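Automation and the Work of the Dining Room: A Study at Stuvstead
Student Project Report, Sarkton College, Hospitality and Workplace Studies
Sunday, August 26, 2018

2. Background

Stuvstead is a residential conference centre with one main dining room and two smaller function rooms. Table setting and clearing are done by a floor team working split shifts. Management has been considering a robot for the resetting of tables between the midday and evening sittings, and agreed that our group could study what such a change would mean for the staff. No robot was installed in the building during the project.

The centre's own records show that 2,184 place settings were laid in the week we studied. Staff described resetting as the most repetitive part of the job, and also as the part of the shift when they are able to talk to one another, pass on information about guests and train new starters.

3. Method

We observed four evening shifts, held group interviews with the floor team and examined the task in simulation. The simulation was prepared with the Sorora software used in our robotics elective. It was kept to a single table, with cutlery and a potted plant as a centrepiece, so that staff could discuss a definite piece of work instead of robots in general. 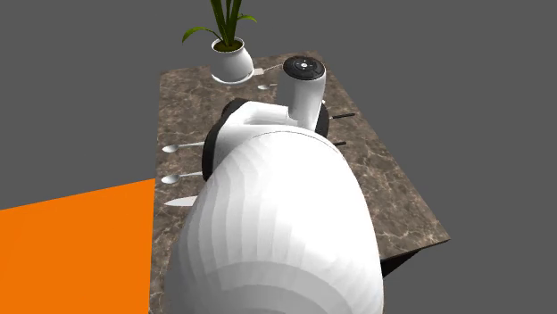

Figure 1. Simulated table with the white robot arm, cutlery and centrepiece.

The simulated table was shown to the floor team on a laptop during the second interview. Participants were asked which parts of the work they would hand over, which they would keep, and what they would need to know before working beside the machine.

4. Findings

4.1 Division of the work. Most participants would hand over the placing of knives and spoons. They wished to keep polishing, glassware and the final check of each table. Several noted that centrepieces are moved at short notice when guests ask for more room, and doubted that a robot could be told of this quickly enough.

4.2 Hours. The late afternoon shift consists largely of resetting. Casual employees rely on it, and their concern about lost hours was stronger than any concern about safety.

4.3 Skills. Two participants were interested in learning to supervise the equipment. The draft job description from Nzioka, the labour hire firm that supplies casual staff, contains no such duty and no higher rate of pay for it.

5. Recommendations

We recommend that any trial be limited to one function room, that rostered hours be guaranteed while it runs, and that supervising the robot be recognized as a paid duty. Floor staff should have the authority to stop the machine at any time. A further round of interviews is planned for September, once the new roster has been issued.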